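Forums > Kitchen & Pantry > Small Spaces > Three-tier shelf for snacks: what goes where?

Search this forum Advanced search Go

Print this thread E-mail this thread to a friend

pantrymouse
Posts: 994

Okay so I finally gave up on the snack drawer. It was a pit. You'd put your hand in for a granola bar and come out with three soy sauce packets and a birthday candle. So I bought one of those little three-tier shelves, the Finach one with the wire sides and the wood boards, and I love it, it's adorable, and now I've been moving the same six things around on it for two evenings like it's a chess game.

My question is what goes on which board. I've got bagged stuff (chips, pretzels, a big bag of dried mango), small packets (candy mostly, let's be real), and some round containers with lids that hold nuts and drink mix. My sister-in-law says heavy on the bottom, end of story. But then I'm bending over every single time I want almonds, and I want almonds a lot!

What do you all do?

hallclosetqueen
Posts: 19

Heavy on the bottom, your sister-in-law is right. I had the Hinds version of that shelf and put all my jars up top so I could reach them, and it wobbled every time somebody shut the fridge. Bags on top. If a bag of chips falls on your head you'll live.

dorothys_crackers

I'm going to disagree, at least a little. Bags on the top board slump. They lean on each other, then they lean off the side, and on those open wire frames there isn't much to stop them. I tried it for a month and picked pretzels up off the floor more times than I want to admit. I put bags in the MIDDLE now, where the board above kind of holds them upright, and the little packets on top where I can see them.

hallclosetqueen

How tall is your middle gap though? On mine a full-size bag of chips wouldn't go in standing up, you had to lay it flat. Then you've got a flat bag taking the whole board and everything else ends up on top of the bag, and we're right back to the drawer.

dorothys_crackers

Mine's the Ultex so the boards might be farther apart. Also I fold the bags down and clip them the minute we open them. A folded bag is a short bag - that's the whole trick.

pantrymouse

I just went and tried a bag in the middle of mine and no, it doesn't stand up. Unless I eat half of it first, which I'm willing to do for science.

bigbatchbev

Jumping in because we have two of these, one for snacks and one for baking. My rule is that the kids' board is whichever one the kids can reach, and everything else works around that. For us that was the bottom. When they were little I had the candy on the bottom board for maybe a day and a half. You can guess. So candy moved up, and the bottom got the stuff in containers with tight lids, the kind small hands give up on.

They're taller than me now and the candy is still up there. Habit, I guess.

And measure your containers before you buy any more of them! I got a set of 4 matching Luster canisters that I was so excited about and they were a hair too tall for the bottom shelf. They live on top of the microwave now and I'm still a little mad.

slowcookersid

Going to be the grump here. I don't think snacks should be on an open shelf at all. Light gets at them, dust gets on them, and you eat more when you see it. We switched to a cabinet with a door and go through a lot less candy. Just my experience.

bigbatchbev

I hear you on the candy, but I go the other way on food in general. Things with a door in front of them expire at my house. I found a box of crackers back there once that was older than my dog.

pantrymouse

No cabinet to spare anyway, Sid! This apartment has four cabinets and one of them is full of water heater. But point taken about eating what you see. I'm already noticing a certain traffic pattern toward the middle board.

hallclosetqueen

One more thing and then I'll hush. Don't fill it up. Leave a gap on at least one board so there's somewhere to set new stuff down when you come in with groceries. I always filled mine edge to edge and then the new bag of whatever would sit on the counter for a week waiting for a spot.

dorothys_crackers

Okay THAT I agree with. I keep the right-hand end of one board open. It fills up on shopping day and it's empty again in no time.

slowcookersid

If you're going to leave it open, at least put the oldest stuff out front. I know the shelf is shallow. Do it anyway.

corner_unit_kay

Question from somebody shopping for one: do the boards stain? I saw a Finach marked down to under 50 bucks but the wood looked pretty light and we are a juice household.

bigbatchbev

Mine got a ring from a syrup bottle and it never came out. I cut a piece of shelf liner for that board. The other ones are fine with just a wipe.

corner_unit_kay

Liner, got it. Do you go all the way to the edge or leave a little wood showing?

bigbatchbev

All the way. Crumbs get under there otherwise and you have to peel the whole thing up to get at them.

pantrymouse

Update for everybody who's been so patient with my chess game! I went with bags on top, sorry Dorothy. One on the left and one on the right, so they can't lean on each other. Middle board is the m&m's at the far left with the orange package right next to them (leaning already, I know, I know), and then I left the right part of that board empty like you two said. The round containers went on the bottom, a gray-green one and a cream-white one, spread apart so I can get my hand around them.

I do have to duck down a bit to see the tops of them, because the middle board kind of hides them. Bev, I thought of your canisters and measured first! They fit, and I've made my peace with bending over for almonds.

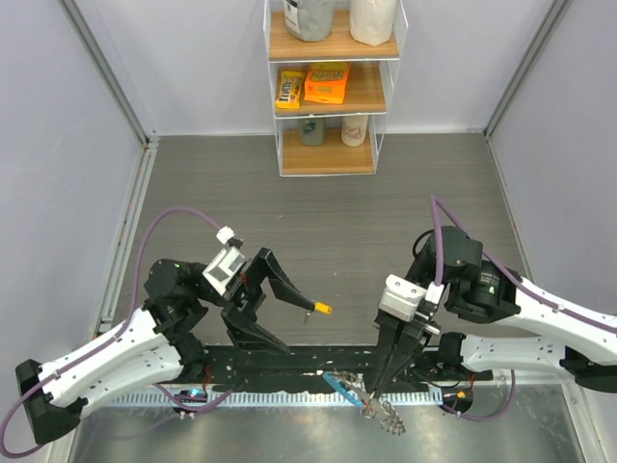

I'm going to live with it like that until the next big grocery run and see whether the bags on top behave. If they slump I'll try clips before I go moving everything again. And Kay, I'd go ahead and get the liner when you buy the shelf - I haven't spilled anything on mine yet but I give it a week.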